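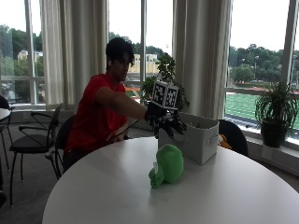

**1/** Soft toy sort-out, day one. Kettle's on, both tables are clear of breakfast stuff and I've told everyone in the house that if they want a say they'd better turn up and have it. Thread to follow because I'm avoiding the washing!

**2/** Background for the new people: we moved to Stostcombe in April and the soft toys came in whatever had room for them. Pillowcases, a suitcase, the salad spinner (yes really). They've been living like that ever since and I'm sick of stepping on them.

**3/** The plan, if you can call it that. Light grey fabric bin on the big round white table = keepers. Everything else gets a good look and then goes home to a bedroom or off to the Fundgate swap shelf. Anything with a name stays, no arguments.

**4/** I do love a fabric bin for this job. Soft sides so you can squash it into a cupboard, and that handle cutout on the front means you can drag it out with one finger while you've got a mug in the other hand. Plastic tubs look tidier on the shelf but they crack, and then they get pinchy.

**5/** First snag: green things. We own a truly silly number of green things. A green plush with a big round head got its turn on the white table and there was a long debate about whether it was a keeper. I said swap shelf. I was outvoted.

**6/** And then the ring turned up!

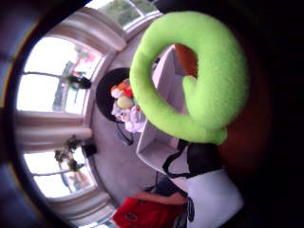

*The lime-green ring, with the round black table and its pile further back by the windows.*

**7/** Is it a neck pillow? Is it a creature that's curled up for a nap? I've had it on my neck, I've had it under my knees, I've had it behind my back on a long drive and it's good at all three. It goes by Wunderlich in this house, so under the anything-with-a-name rule it's staying forever.

**8/** The black table by the windows was meant to be the "maybe" spot. Mistake. Once there's a maybe spot, everything is a maybe. The pale yellow round one is a maybe. The red and orange one next to it is a maybe. The pale white and lavender lot I'm not even ready to discuss.

**9/** Someone's asked how I clean them, so, my method, no promises: check the label first, pillowcase with a knot in the top, cold gentle cycle, then out on the airer with a squeeze every now and then so the stuffing doesn't clump. Anything with a battery box gets a wipe with a damp cloth and that's its lot.

**10/** Someone else asked about the dryer. I don't, not for the fuzzy ones. I did it once to a rabbit and the fur came out like an old bath mat. He's still loved but he's not what he was.

**11/** Also the swap shelf at Fundgate has rules now, so check before you haul a bag down there. Clean, no missing eyes, and 2 bags per household per visit. I turned up with more last time and had to carry the rest home past the bakery, which cost me a finger bun.

**12/** Side note, that room is lovely to sort in. Big windows with the white trim, greenery outside and pinky-red blossom, carpet that's kind on the knees. I was going to do all this in the hallway under the one bulb and I'm so glad I didn't.

**13/** A question for the crafty people: if a seam's going on a plush that's fuzzy all over, do you ladder stitch it or just go for it with matching thread and trust the fuzz to hide the mess? I've got a reel of Ranska thread in a green that's close but a touch too blue.

**14/** Okay, you've all said ladder stitch. Fine. FINE. I'll learn ladder stitch.

**15/** Small orange ones are my favourites to put away, by the way. They fit in any gap, and they cheer up a shelf. If I was starting a toy collection from scratch I'd only have small orange ones and I'd need half the storage.

**16/** Stopping for lunch. The maybes can wait, the washing can't, and somebody's just asked me where the salad spinner is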